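Trivcombe Coastal Surge Records - Data Card

Summary

This collection holds 3,217 water level readings taken during storm events along the lower Ene estuary. It is maintained by the Breseck Flood Records Office and is intended for planners, emergency managers and researchers who study storm surge in small tidal rivers.

Contents

readings.csv - one row per reading, with station, storm, time and water level
stations.csv - location and elevation of the 20 gauges
storms.csv - the 83 storm events covered, with the highest level recorded in each 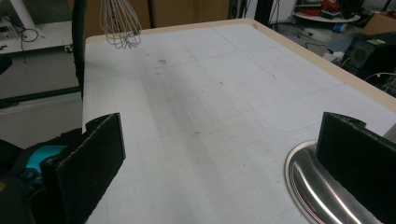
Water levels are given in feet above the local reference mark. Times are local standard time, and no adjustment is made for daylight saving. A blank level means that the gauge did not report; it should not be read as zero.

Collection

Nearly 2,000 of the readings were copied by hand from paper gauge logs. The remainder come from automatic gauges. Each handwritten value was entered twice by different staff members, and disagreements were settled by Åsmund Sjöberg, who also prepared the station table.

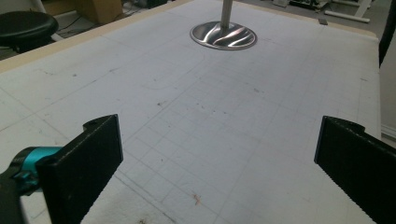
Gridded tabletop with stains and faint curved lines.

Known limitations

The Cadidton gauge was moved upstream between storms, and its earlier and later readings should not be combined. Several gauges stopped reporting near the peak of the larger events, so the highest level on file may be lower than the true peak. Wind speed and rainfall are not included.

Use

The records are not suitable for setting evacuation zones without further review. Corrections may be sent to the Breseck office and are added to the files each May.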